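On Writing Letters Again

Print | E-mail

18 September 2025

I have been meaning to write this one up since April, when I found the shoebox. It was at the back of the airing cupboard behind the spare pillows, and it had all my letters from Marichka Tkachenko in it, the whole lot, going back to when we were both at college and neither of us could afford the telephone. I sat down on the landing to have a quick look and I was still there when it got dark and my knees had gone completely stiff.

What struck me was how little happened in them. She'd had a cold. The bus was late. Somebody on her course had dyed a good coat the wrong green and worn it anyway. And yet I could hear her so clearly, much more clearly than I can in any of the messages on my phone, which are mostly thumbs and train times.

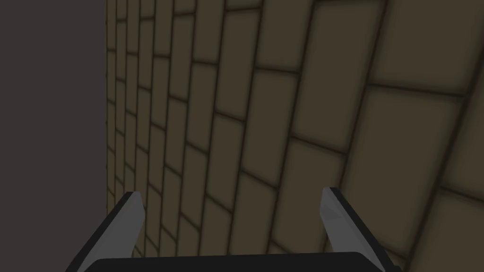 So I wrote to her. I used the last of a pad of blue paper which had gone a bit soft at the corners, and I got four pages out before I noticed I hadn't asked her a single question. I put them all in a long PS up the side of the last page (my grandmother used to do this, and you had to turn the thing round and round to read it).

Marichka wrote back inside a fortnight - a proper letter, with a pressed fern in it that had mostly turned to crumbs. I can't tell you how pleased I was to see her handwriting on the mat! It has got bigger over the years and the sevens have changed, but the rest is just the same.

After that I got rather carried away and wrote to everybody. I wrote to Daithí Ó Dubhghaill, who taught me to drive and never once raised his voice, and to my old neighbour Rosalba Pace, now living by the sea in Clendberg with her sister. Rosalba sent me a recipe for lemon biscuits without any quantities in it, only the order things go in. I've made them three times and had three quite different biscuits, the flat ones being the best.

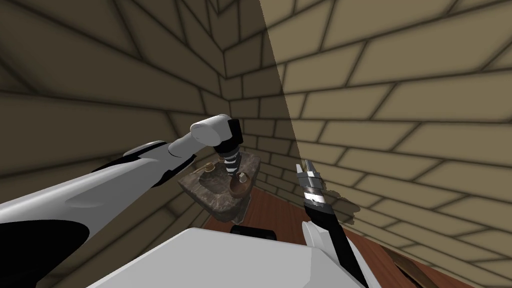 Issue 4, page 3

A few of you have asked what I write with, so I'll say, though I'm no expert. I like a plain fountain pen with a medium nib and ordinary blue-black ink. I did try one of those very smooth gel pens and my writing ran away from me, all the way downhill. Lined paper is nothing to be ashamed of. I slip a sheet of thick ruled lines underneath a plain one when I want to look grand, and it shows through just enough to keep me straight.

As for when, I've settled on after supper with the wireless on low. I used to think I needed a clear hour and a tidy desk, and of course I never had either, so the letters didn't get written. Now I do half a page and leave it under the fruit bowl. Some of them take a week and change mood completely in the middle, and my friends seem to put up with that very well.
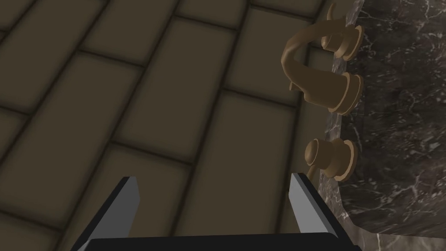
The other thing I'd say is don't apologise for the gap. I had written the same opening paragraph to six different people, all about how dreadful I was for not writing sooner, and when I read them over they were the dullest bit of every letter. I cut them. Daithí started his reply with "The hens are well", as if we'd been talking five minutes before, and I thought that was just right.

Khrystyna-Mariia Kravets asked me whether I keep copies. I don't, although I do now keep a list of who I've told about the leaking gutter, after Rosalba heard the story twice in a row. 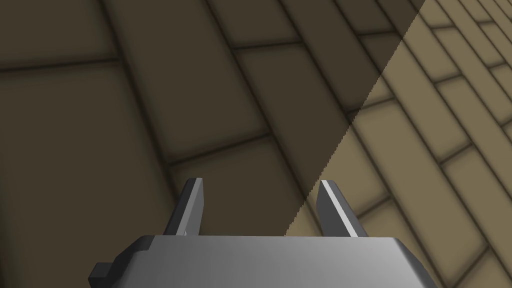

What to put in a first letter

Start with where you're sitting and what you can hear. Then one small thing that went wrong this week, and something you've read or eaten. Ask two questions, and make them ones that can't be answered with a yes. Put your full address at the top even if they've had it for years, as people do lose these things, and I certainly do.

If you'd like to tell me how you get on, I would love to hear. I'm off to find a stamp for Marichka's, which has been under the fruit bowl for far too long and has a ring on it from the teapot.

Print | E-mail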